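Back on the boats, sort of

7/27/20

So I've been home from the Seva for 54 days now and I still wake up at ten to four. My body thinks I'm on the morning watch. I get up, make coffee, stand at the kitchen window and look at a parking lot, and then I go back to bed like a normal person.

A few of you asked what I'm up to while I wait for the next contract, so I figured I'd write it all down in one go. It's a lot of paperwork, mostly! My medical runs out in December, and the clinic I always use is only taking people who already have a ship assigned. The crewing office won't assign me a ship until I have a medical that covers the full trip. I've called both of them. Each one was very polite and told me to call the other one. 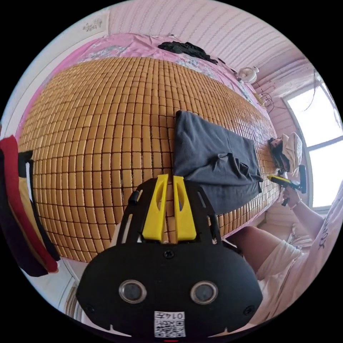 The Seva herself is fine, as far as I know. She's a small bulk carrier, mostly grain and fertilizer, and last I heard she was sitting at anchor off Grosadport waiting on a berth. We did the same wait in the spring and it was 3 weeks of looking at the same lighthouse. The cook started baking to keep himself busy and I put on weight I'm still carrying. The bread was worth it, though. He did a dark rye with seeds that I keep trying to copy and keep getting wrong (mine comes out like a hatch cover).

I did a rough tally of the last trip from my notebook, and the longest leg was 2,206 nautical miles, Lusow to Grosadport, with nothing to report the entire way. I wrote "swell, gray" four days in a row. The shortest was a hop down the coast that took less time than the paperwork for it. I like the long ones better. You get into a rhythm, the chipping and painting gets done, and people start telling their good stories around day five.

Now for the actual news. I've been offered a spot on the Lachance, a general cargo ship with two cranes and, from what I hear, a decent gym. It would be a step up to bosun, which I've wanted for ages - and it scares me a little. I've worked under some great bosuns and one awful one, and the awful one taught me plenty about how I don't want to talk to people at six in the morning.

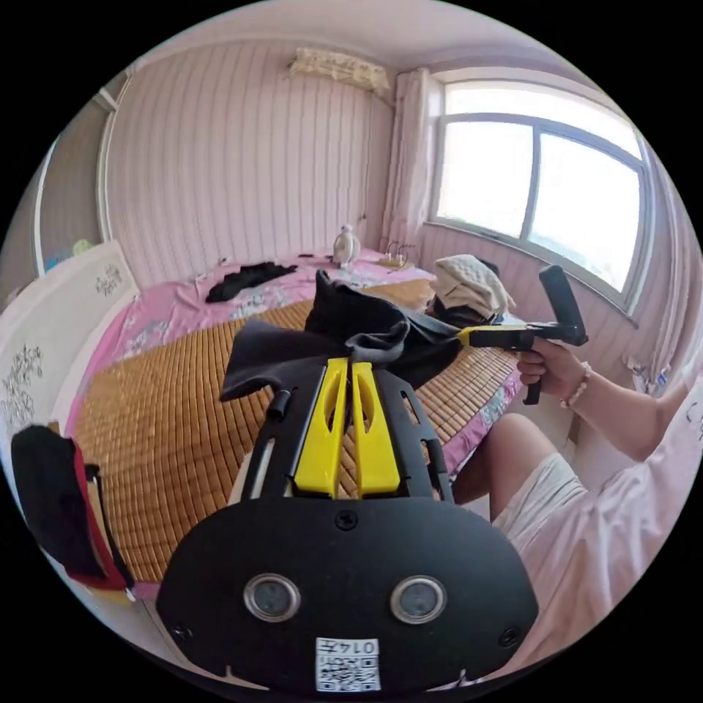
The catch is the joining port. They want me in Lusow, and flights there are a mess this summer. The one I found was $1,090 one way with two changes, and the company says they'll pay it back "in due course." I've heard that phrase before! Then there's quarantine in a hotel before they let anyone up the gangway, so I'm packing books, instant noodles and my own mug.

I've told them yes, pending the medical. If the clinic comes through I could be gone by the middle of next month, and if it doesn't, I'll be here making bad rye bread and annoying my sister. She's already asked twice when I'm leaving.

Oh, and for the person who wrote in about work boots: go half a size up and buy the good insoles. I'll do a proper packing list before I go, with the stuff I forgot last time. Top of it is a headlamp. I borrowed one for the whole trip and I still owe the second engineer a pack of batteries.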